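Open Water Course, Handout 3: Rinsing and Storing Your Gear
Instructor: Kavinda Amarasinghe

Salt left in a regulator dries into crystals and wears the seals. Rinse on the day of the dive.

Keep the dust cap on the first stage and do not press the purge button while the second stage is under water. Soak for 12 minutes in fresh water.
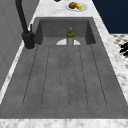 Gray sink with a grooved floor, marble countertop.

Masks and computers are rinsed separately. Open and close each buckle on the BCD, then run fresh water through the inflator hose and drain it.
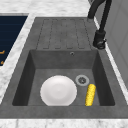
Hang wetsuits inside out in the shade on a wide hanger. Fins lie flat. Tanks go back to Prasanna Ranasinghe with nearly 3 bar or more left in them.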